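I've wanted to like tabletop robots for years, and for years they've found ways to wear me down. There was the one that came in four boxes with a manual for a different model. There was the one that needed its own electrician. So when Drendari offered to let me spend a stretch of the fall with its Paven two-arm starter kit, I said yes, cleared out the back half of our shared workshop, and told my family I'd be home for dinner. I was not home for dinner!

The Paven is sold to small shops, school labs and the kind of person who has a 3D printer and a label maker and thinks the two of them should be able to get along without supervision. You get two jointed arms, two parallel grippers, a camera that sits up high and looks down at the work, a controller box, and a year of the software, called Lumo. The table is up to you. Drendari will sell you one, but I already had a table.

## Getting it on its feet

The box says you can be up and running in an afternoon. I took two, and I'll own part of that. I put the right arm's base on backward, tightened everything, admired it, and then noticed the cable came out on the wrong side. The base plates are marked, in small gray letters on slightly darker gray metal, and I'd love it if somebody at Drendari would discover white paint.

Otherwise the hardware is a pleasure to put together. The bolts are all one size — a small kindness I wish more companies would think of — and the one hex key you need is a decent one with a real handle. The arms are lighter than they look. I carried each one across the room by myself without making any noises.

The cabling I liked less. Each arm has a bundle running down it, and the kit comes with seven soft ties to keep the whole mess under control. Seven is not enough. I bought a bag of them at the hardware store on the second day, and even then I kept finding a loop hanging where I didn't want a loop. If you've got kids or a cat, route everything off the back and tape it down before you even plug in.

## Teaching it something

Lumo is where Drendari wants your attention, and I think that's fair. You can program the arms the old way, point by point, and if you've ever done that you know how an evening disappears. Or you can take hold of an arm, squeeze the button on its wrist, and walk it through the job by hand while the software records. Do that a few times, with the parts in slightly different places each time, and Lumo works out a routine that's supposed to cope with things moving around a bit.

My first job for it was dumb on purpose. I had it pick up a wooden block and put it down again. After that I moved on to what I really cared about, which was packing. I sell small electronics kits on the side, and every order means putting stuff in trays and boxes, over and over, late at night, with the radio on. I'd pay good money to hand that off.

So I set out trays and boxes and started showing it the moves. The left arm's job is to steady or nudge a box. The right arm's job is to reach in over the table and do the fetching. Lumo lets you record the two arms together or one at a time, and I'd say one at a time, at least to start. When I tried both at once I felt like I was wrestling a very polite lobster. 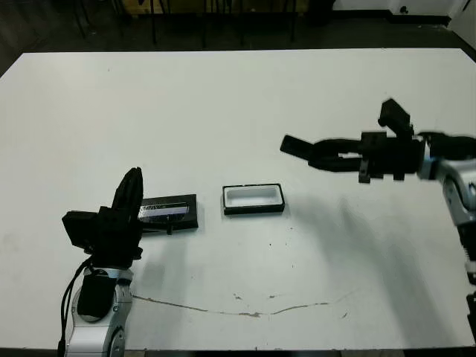
## Sixty-four tries

After a week of fiddling I ran a proper test, with a notebook and a pot of coffee. I gave the Paven 64 goes at the same short job: pick up a small boxed part, set it in a tray, get the arm out of the way. I moved the tray a little between goes, never by more than the width of my hand.

It got 51 of them right. I've gone back and forth on how I feel about that number. On one hand, a bored teenager would do better. On the other, I'd spent less than an hour teaching it, and I've used arms costing a lot more that would have stopped dead the first time I bumped the tray.

The misses were mostly the same miss. The gripper would come in a touch too high, close on the very top of the part, and lose it on the way over. Glossy packaging made it worse. I've got one box with a shiny label on top and I came to think of it as my enemy, because the camera seemed to have a hard time deciding where its edges were whenever the ceiling light hit it. Turning off one row of lights helped a lot. So did matte tape over the shiny part, though I'm not going to do that to boxes I mail to customers.

White on white is the other thing to look out for. A light tray on a light table is tough going. Trays with a dark rim worked much better for me, and if you're buying new ones anyway, spend your money there. The setup guide does mention this, way in the back, after the warranty.

Speed is okay. You can turn it up to where the arms swing around with real purpose, and it's fun for a minute or so, and then you'll turn it back down. I settled on the middle setting.

## The stuff around the edges

Support was good. I wrote in twice with my real problems and got real answers, both by the next morning, and one of them came with a little drawing. The help pages are patchy. Anything about setup is clear and has pictures, and anything about the grippers reads like it was written at the airport.

Speaking of the grippers, you get long parallel fingers as standard, and they're fine for boxes and blocks. For anything soft or rounded, you'll want different fingertips. Drendari sells a padded pair, but the ones I ended up trying come from a small outfit called Teixeira. They slid right on and gripped better, especially on slick cardboard. They're a separate purchase, and I think something like them should've come in the kit.

It's also louder than I expected. Nothing awful — kind of a whirr with a click at the end — but I stopped listening to the radio while it ran, and I noticed that I missed the radio.

Safety is handled sensibly. There's a fat red stop button on a long cord, and the arms quit pushing when they meet something solid, including (I checked, gently) my forearm. I'd still keep your coffee on another table. Ask my notebook.

And then there's the subscription. Lumo is included for the first year, and after that you pay yearly to keep the learning features. The arms will still run routines you've already saved, and you can still program point by point, but you can't teach it anything new by hand. I don't love that. I understand that software people have to eat, but the hand teaching is the whole reason to buy this thing, and it stings to think of it as rented.

## So, would I?

For a school lab, yes, easily. Kids could learn a ton from it, and the hand teaching means they'd be moving real objects on the first day instead of the fifth. For a hobbyist with money to spare, also yes, and have a great time.

For a tiny business like mine, I'm at maybe. I packed real orders with it on my last few evenings, standing right there, fixing the odd dropped part, and I'd guess it saved me a little effort and no time at all. Drendari says an update to the grasping is due in November, aimed at exactly the too-high grabs I kept seeing. They've let me hang on to the kit until then, so I'll run my same test again with the same tray and the same shiny box and report back.

Meanwhile I've ordered more cable ties.

*October 2, 2024*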